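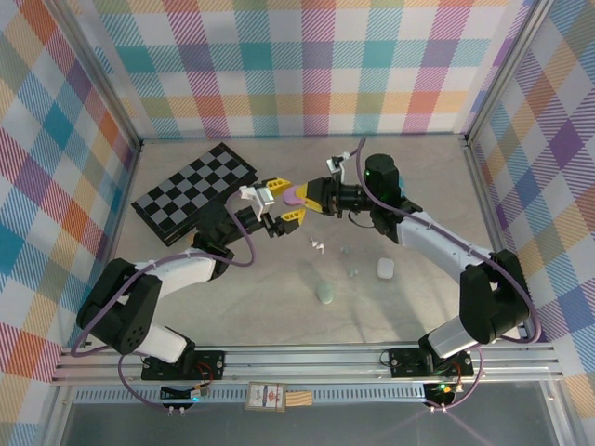
For most of its history, the bus network serving Arkside was a record of decisions made one at a time. A route was extended to reach a new clinic. Another was bent three blocks out of its way when a supermarket opened, and it kept the bend after the supermarket closed. Evening trips were added in one decade and thinned out in the next. Each change had a purpose when it was adopted, and very few were ever reviewed.

The result, by the time the Arkside Transit Authority began its first full service review in a generation, was a system that covered a great deal of ground and was hard to use. There were 458 stops on nine routes. On several streets in the Domel district, stops stood less than a block apart. Elsewhere, residents of newer apartment buildings walked fifteen minutes to a bus that came once an hour.

"We had a map that made sense to the people who drew it," says Zane Paulauskas, the Authority's director of service planning. "A rider standing on a corner in the rain could not tell you when the next bus was coming, and in some cases neither could we."

**Coverage and frequency**

Every transit agency of modest size faces the same basic choice. A fixed number of service hours can be spread thinly, so that nearly every household is near a stop, or concentrated on busier streets, so that buses come often enough to be used without a timetable. Arkside had chosen coverage without ever formally choosing it.

The review put the question to the public directly. Over one winter, staff held open meetings in church halls, the high school cafeteria and the waiting area of the Lekota Street terminal. Attendees were given a map, a set of colored strings cut to length and a budget. A longer string bought a longer route, but a second string laid on the same street bought a second bus each hour. Groups that had arrived determined to save a particular route often left with a different view of what that route cost.

Opinion did not become unanimous. Riders who used the bus every day tended to favor frequency, and they were willing to walk farther to get it. Older residents and those with limited mobility were more concerned about distance. The Authority's board eventually directed that 70 percent of service hours be assigned to frequent routes and the remainder held for coverage – a division that satisfied neither side completely and has been left in place.

**Removing stops**

The most contested part of the plan was the least expensive. Planners proposed to close 209 stops, most of them lightly used and close to another stop. The time saved on each trip was small, but over a full day it amounted to enough hours to extend evening service on two routes.

Notices were posted at each stop for 60 days. Comments came by mail, by telephone and in one case on the back of the notice itself. Some of the objections led to changes. A stop outside a dialysis center, which had appeared in the boarding data as nearly unused, was kept after staff learned that passengers there were commonly helped aboard during a layover and not recorded. A stop at the foot of the Orchard Hill steps was moved to the top.

Paulauskas regards the process as the part of the work most in need of improvement. "The data told us how many people got on," he says. "It did not tell us who would have trouble getting to the next pole. We should have been out there with clipboards in the first month, not the sixth."

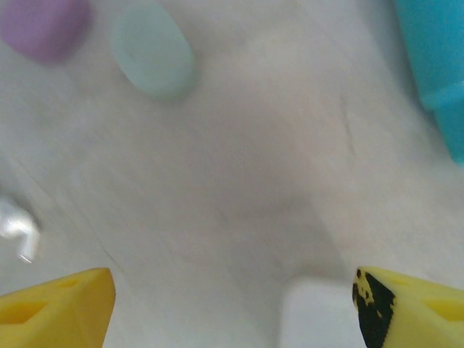
*Page last updated: November 2020*

**A timetable that repeats**

The new schedule was built on the principle of the repeating hour. On the four frequent routes, buses leave the Lekota Street terminal at the same minutes past every hour from early morning until evening. Crosstown connections are timed so that vehicles meet, wait briefly and depart together.

The idea is old and easily explained, but it is demanding to run. A bus that arrives four minutes late can hold three others. The Authority contracted with Prodix, a scheduling firm, to rebuild its running times from recorded trips. The old timetable allowed the same number of minutes to cross the Domel bridge at noon as at five in the afternoon. The new one does not, and drivers had been asking for that correction for years.

Drivers also asked for something the planners had not considered: a reliable place to rest at the end of each line. Two route endings were shifted by several blocks to put them beside a public restroom. The change added almost nothing to the running time, and the drivers' union cited it in its letter of support.

**What has followed**

In the first full year of the new network, average weekday boardings reached 2,472, the highest level the Authority had recorded since it began publishing annual figures. Growth was strongest on weekends and after seven in the evening. Two of the coverage routes lost riders, and one of those has since been replaced by a reserved van service that takes bookings by telephone until the night before.

The events of the present year have set those gains aside for the time being. Ridership fell sharply in the spring and has returned unevenly. Office commuting remains low. Trips to the hospital, the warehouses and the grocery stores have held up better, and these are largely the trips made on the frequent routes. Seating is limited on all vehicles, and rear-door boarding continues where possible.

The board will consider the winter schedule at its December meeting, which will be held by telephone. Staff have recommended that the repeating hour be kept on all four frequent routes, with the last evening departure moved earlier on two of them. Written comments may be left at the Lekota Street information window or mailed to the Authority's main office.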